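Ellow Round Meeting Table – White

Home / Tables / Meeting and breakout / Ellow Round

In stock at our Filali warehouse
Item no. 1544-W
$292 each

We've been selling tables for 13 years and this is the one that keeps ending up in our own rooms. The Ellow is a plain round table with a smooth, bright white top, and it suits all the little jobs an office throws at it: a quick catch-up, sorting a pile of mail, folding, wrapping, lunch. It doesn't try to be a boardroom table. It's just a really pleasant thing to stand or sit at, and the round shape means no one gets stuck on the corner!

The white top is what most people write to us about. Colours show up beautifully on it, so it's become a favourite for anyone who works with fabric, paper or small parts. Drop a pin on it and you'll spot it straight away. It bounces a lot of light back up too, which makes a real difference in rooms with a grey floor and not many windows.

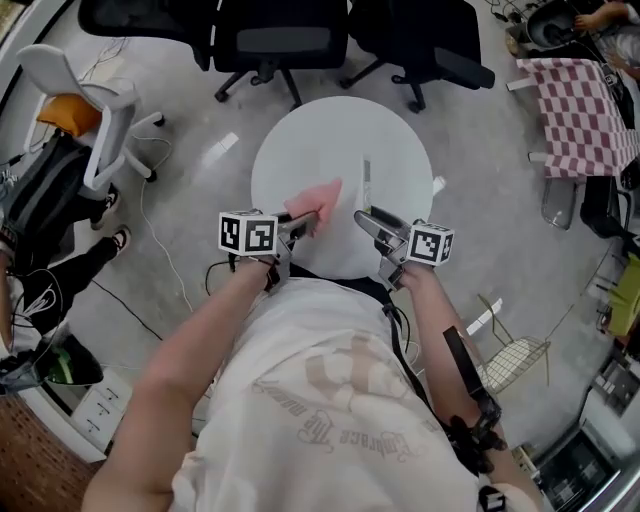
Ellow Round in white, with a pink cloth on the top and black office chairs behind.

It's also an easy table to reach across. You can lean in from one side and get to the middle without climbing onto it, and there's still room for a second person opposite. We like it with ordinary wheeled office chairs, the kind you probably have already. Roll them up when you need to sit, push them back to the wall when you'd rather stand and spread things out.

Looking after it

Wipe the top with a soft damp cloth and a drop of dish soap, then dry it. For pen marks, try a white eraser first – it works far more often than you'd think. Please skip scouring pads and anything gritty, as they'll dull the finish. Use a mat under hot mugs and a cutting board under craft knives.

Delivery and putting it together

The table comes flat in one box, with the top wrapped separately. Put a blanket down, lay the top face down on it and fix the base from underneath. The hex key is in the small bag taped to the instructions. Two people make it easier, mostly for the flipping over at the end. Give the bolts another turn after the first week.

Orders placed by noon on Friday go out the same day. We'll carry the box to your door, and for $40 we'll bring it inside, put it together and take the cardboard away.

Goes well with

Zidora stacking stool, grey or black
Rurkska desk lamp with clamp
Ellow felt top mat, cut to fit

What customers have told us

"Bought one for the sewing corner and went back for a second. I can finally see what I'm doing with dark thread, and it's a lovely size for laying out pieces before I pin them." – Souad Berrada

"Good solid table. The instructions could use bigger drawings, but I got there. We've had it in the middle of the office since July and everybody drifts over to it." – Benedek Nyitrai

(We've passed the note about the drawings along, and new ones are on the way.)

Want to see one before you buy? There's an Ellow set up in the showroom, usually with someone's coffee on it. Drop in and try it out, or send us your room measurements and we'll tell you if it'll fit.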